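Bench notebook, Prondel room
Tuesday, 14:10
Tabletop clearing, blue scrap. W. Moon, Y. Byun reading over.

Carried over from last entry: the small gray dustpan is the one to keep. The Wornano pan has a stiffer lip but it rides up on the grain and leaves a line of dust under the edge. Moved it to the lower shelf with the spare liners. If anyone wants it for the floor, take it.

Purpose today was to settle how the paper pieces get from the table into the pan and from there into the bowl. Dust is a separate question and goes in a separate entry.

Material. Two blues, both from the offcut box. The pale sheet is the thin stock, the royal blue is the heavier stock Ye-rin brought over from Fotcombe (job 1797). They crumple differently. Thin stock makes a wide, soft piece with a lot of creases and slides flat. Heavy stock wads up tight, keeps points sticking out of it, and the points catch. Most of the trouble this afternoon was with the heavy stock.

Pan position. Front edge flat on the wood before anything is moved toward it. With the edge lifted even slightly the thin sheet goes underneath and has to be pulled out by hand. Holding the pan handle in line with the direction of the push gave the fewest strays. With the handle off to one side the pan turns and opens a gap at the near corner.

Push. Short strokes, ending past the lip. Long strokes drive the first piece up the back wall and it rolls out again while the second is coming in. Small piece first, then the large one behind it. Tried it the other way and the large piece blocks the mouth.

Tipping. Bowl is the white round one. Bring the pan over the rim before tilting. Tilting early puts paper on the rim, where it hangs half in and half out, and a second try with the pan tends to knock it off the wrong side. The heavy stock does this more than the thin. Pan head is wide compared with the bowl, so aim for the middle of the opening and tip over the straight edge. The raised corners hold paper back if the pan is rolled sideways.

Count for the session: 27 runs logged, sheet 141 in the binder. Runs with a piece left on the table are marked L, runs with a piece on the rim are marked R. Woo-jin to copy these across to the shared log before Thursday's numbers get mixed in with them.

Table: light wood top, wiped dry before starting. Ye-rin asks whether the result would hold on the white laminate in the Jeon room. Not tested. Expect the thin sheet to slide further there.

To do
- Cut fresh thin stock, 100 pieces, one size. The present box is mixed sizes and it muddies the comparison.
- Try a deeper bowl, same diameter.
- Check front edge of pan for burrs. Felt something near one corner, did not find it by eye.
- Label the shelf.

Y.B., margin: heavy stock should be crumpled by the same person each time. Yours are tighter than mine.
W.M.: agreed, will do all of them next session.
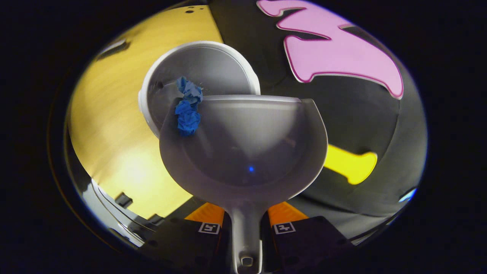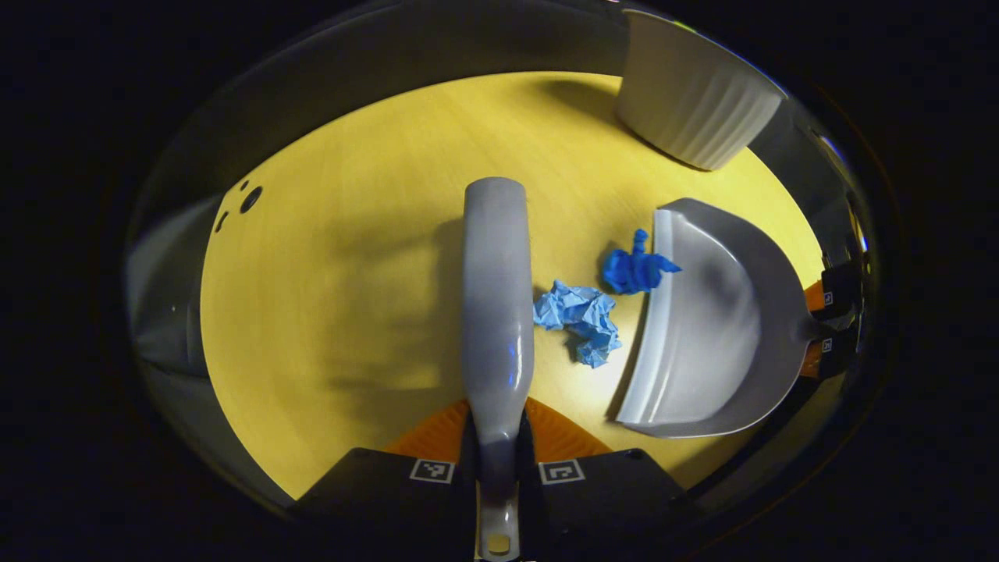

Gray pan and blue scrap: first, at the white bowl; second, on the table with both pieces at or near the pan.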